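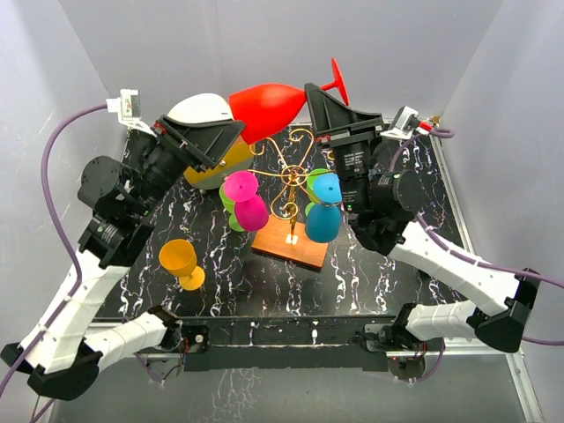
**Cell:** Greltville bench 4, dual arm
**Task:** glass rack, load and unload
**Fault:** right gripper loses grip force during two-handed handover, glass dropped
**Status:** workaround in place, waiting on part
**Priority:** raised from normal to high after the second entry

### What was reported

Right gripper lets go of the glass partway through the handover. The controller shows no fault at the time. The jaws don't open all the way, they just go slack enough for the stem to slide through, and then close again on nothing. The cycle carries on as if it still has the glass and tries to hang it on the rack.

First seen Sunday on the long unattended run. The run log has 18 drops. All of them were on the right side. The left arm did its share of the same job without dropping anything.

The glasses are plastic so there is no breakage to report, but the same program is due to go to the Dindov site, where they use real stemware. It should not go out until this is closed.

### Setup at time of fault

- Both arms on the current Feltell motion package, no changes since the last release
- Standard parallel grippers, both sides
- Wire glass rack with the wooden base, centre of bench
- Plastic wine glasses, mixed colours
- Grip force set to 400 on both sides (controller units)
- Right gripper at almost 3,000 cycles since its last service, left gripper well under that

### Log

**Entry 1.** Restarted the controller and reran the handover by hand from the pendant, one step at a time. Could not get it to drop. Put it back on auto at normal speed and it dropped on the fourth glass. Slowed the program to half speed and it ran clean for the rest of the morning.

**Entry 2.** Back to normal speed. Dropped again, and this time the right arm kept moving toward the rack with empty jaws and clipped a glass that was already hanging. The rack tipped but stayed up. Hit the stop. Priority raised because of this. An arm that thinks it is holding something when it isn't will push through whatever is in the way, and people do reach in at the front of this bench to reset glasses.

Asked for the bench to be tagged out for anyone not working on this ticket. Tag is on the pendant.

**Entry 3.** Checked the obvious things.

- Finger pads: some polish on the right pair, no cuts or lifting. Swapped them with the left pair. Right side still drops, left side still fine. Not the pads.
- Fingers: square, screws tight.
- Grip force setting: reads 400 on both. Tried 450 on the right. Fewer drops, and it left a mark on a stem. Set back to 400.
- Glasses: tried only one colour, then another. No difference.

**Entry 4.** Logged motor current on the right gripper through a full cycle. It holds steady on pickup and through the lift. When the wrist rolls to lay the glass on its side, the current falls to nearly nothing for a moment and then comes back. That is the drop. The left gripper on the same move shows a flat line the whole way.

So it depends on wrist angle – it has nothing to do with the glass or the force setting. It also explains why stepping through by hand looked fine, as I was stopping before the end of the roll each time.

**Entry 5.** Powered down, locked out, and took the cover off the right wrist. Cable is pulled tight when the wrist is rolled past about three-quarters of its travel. The clip that should leave slack at the joint has been fitted one hole too far back. The connector was not fully home and there is wear on one of the power pins. The left wrist has its clip in the correct hole and a proper loop of slack.

Service record says the right wrist cable was replaced in June. The clip position isn't written down anywhere in the service sheet, so it would be easy to get wrong.

**Entry 6.** Moved the clip to the correct hole, reseated the connector, cover back on. Rolled the wrist end to end by hand with power off and the cable stays loose the whole way. Powered up and ran the handover at normal speed for the afternoon with no drops. Current trace is flat now except for one small dip, which I put down to the worn pin.

### Cause

Right wrist cable clipped in the wrong position. Cable came under tension during the roll and the gripper lost motor power briefly. The controller only checks jaw position at the end of the close move and doesn't check again, so the loss was never flagged.

### Workaround until the part arrives

- Wrist roll on the right arm limited in software
- Both arms at half speed
- No unattended runs
- Stay out of reach of the arms unless the stop is in, including for a quick glass reset

### Still to do

- [x] Reposition clip
- [x] Check clip on left wrist
- [ ] New wrist cable from Suwannarat, ordered, no ship date yet
- [ ] Add a jaw check before the arm moves to the rack, stop the cycle if the jaws are fully closed
- [ ] Add clip position and a slack check to the service sheet
- [ ] Check the clips on the Dindov arms before the program is sent
- [ ] Repeat the long run at normal speed once the cable is in

Leaving this open. The jaw check needs to go in even if the new cable cures the dip.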